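# Keep the Planner Boring

January 28, 2018

There is a habit in our line of work of treating the planner as the place where a robot gets smart. When a two-arm setup does something clumsy, someone opens the planning code and adds a cost term, or a special case, or another layer that picks between the layers already there. I have done this myself for years. I now think it is mostly a mistake, and that the effort belongs in the code that decides what the robot believes about the table before any plan is made.

My view comes from work on Pimodmont, a control stack for pairs of small arms working on household tasks. It is not a large code base. The part that turns a goal into joint motion was once the biggest piece of it, and every bad week we had made it bigger. Last year we went the other way. We froze the planner, took out most of the special cases, and spent the time on the state estimate and on the tools for looking at it.

The kitchen tasks are a fair test. None of the objects are exotic, and a person would clear them away without thinking. For software they are an awkward mix. A toaster with bread standing in one slot is a box with a soft thing sticking out of it. A glass lid gives poor depth readings. A clear plastic container can be missing from the depth map altogether, and the planner will then send an elbow straight through the spot where it sits.
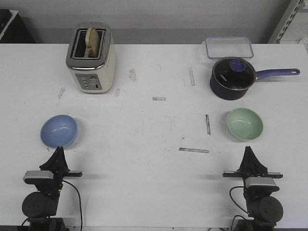

*The kitchen layout, with both grippers at the near edge of the table.*

The container at the back is the one I would point to in an argument. Our old planner had a rule for clear objects. It inflated anything tagged as transparent and kept the arms well away. The rule worked as long as the tag was right. When the tag was missing, the planner had nothing to inflate, and no amount of cleverness in the search could help. The fix was to stop treating an empty patch in the depth map as free space unless a color view agreed with it. That change went into perception, and it was short. The planner rule was deleted the same day.

We then went back through our failure log for the same pattern. The log held 89 runs that had been marked as planning failures. I sat down and replayed each one with the state the planner had been given. In 40 of them the plan was perfectly good for the world described in that state. The description was wrong. An object was shifted, or had the wrong height, or was still listed in a place it had left. I had signed off on code changes for several of those runs, and the changes all made the planner more complicated without touching the cause.

The usual answer is that perception will never be perfect, so the planner has to be robust. I agree with the first half. But robust to what? If the planner adds a margin everywhere, it can't reach between two bowls. If it adds a margin only where it suspects trouble, then it is guessing about perception from a place where it has the least information. The uncertainty should be written down where it arises and passed along as a number the planner can read. A planner that reads the number and slows down is still a boring planner, and it can be tested. 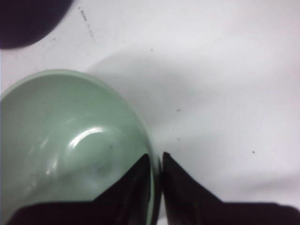
Wrist cameras are where this argument gets practical. The overhead view is good for deciding which object to go to, and a poor guide for the last few centimeters. Mancombe, the small module we use for final approach, ignores the global model once the gripper is close and works from the edge it can see. With a bowl, that edge is the rim, a thin line curving down to the gap between the two fingertips, with half the bowl out of view. A method that tries to fit a full circle to that will swing around with every noisy pixel. A method that asks only where the rim crosses the gap, and at what angle, has a much easier question. The bright curved reflection inside the bowl is also a strong edge, and an early version of our detector liked it better than the rim. We handle it now by requiring that the two sides of an edge look like different surfaces.

None of that is in the planner. It asks for a grasp point and a confidence, and it gets both. If the confidence is low, it backs up and looks again. I can explain the whole behavior to a new hire in a few minutes.

Tooling deserves more credit than it gets here. Bagheri is our replay viewer, and before we wrote it there was no cheap way to see what the planner had believed at a given moment. We had video, and we had logs, and the two sat in separate windows with clocks that did not agree. People looked at the video, saw an arm do something silly, and blamed the code that moved the arm. Once the believed state was drawn over the camera view, the arguments got shorter.

There is a cost to all this. A frozen planner leaves some performance on the table. Ours takes longer paths than it could, and when both arms need the middle of the workspace it makes one of them wait. People who visit notice the waiting and ask about it. I would still rather explain a pause than a motion none of us can account for.

We plan to start moving the Nidano cell to the same arrangement in February. Its planner has more special cases than ours did, and I expect some of them will have to stay. The state recorder goes in first, and the planner stays as it is until we have replays to look at.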